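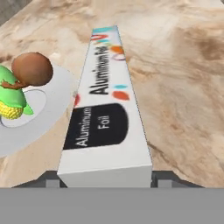
Foil box task, sim, wrist view. Fingers either side of the near end.

Clearance rule for long boxes in sim?
Kinga Dobos

Writing up the pass/fail rules for our kitchen set (Stostora, 1,062 episodes so far) and stuck on one thing. Foil box lies diagonal on the counter, plate with the corn right next to it on the left. If the arm lifts the box but bumps the plate, is that a pass? Our old sheet only says "object lifted". Also do you make them grip at the middle or is the end ok? Need this before August.

Siamak Moradi

Fail it. Or at least flag it. We score 2 things seperately, lift and contact with anything that isnt the target. One combined score hides the bumps and you can't dig them out later. Write the contact limit down BEFORE you run, not after you see the numbers. End grip is fine in sim but a long carton can swing, so we want it held for 3 seconds before it counts. Log the start pose too.

jakab_eltik

depends what its for. we just watch the replays tbh

Kinga Dobos

Thanks Siamak, going with two scores. Over half the old runs have no contact log so teh re-run is on me I guess. What do you do if the plate moves but nothing falls off it?

Siamak Moradi

Still contact. Same flag.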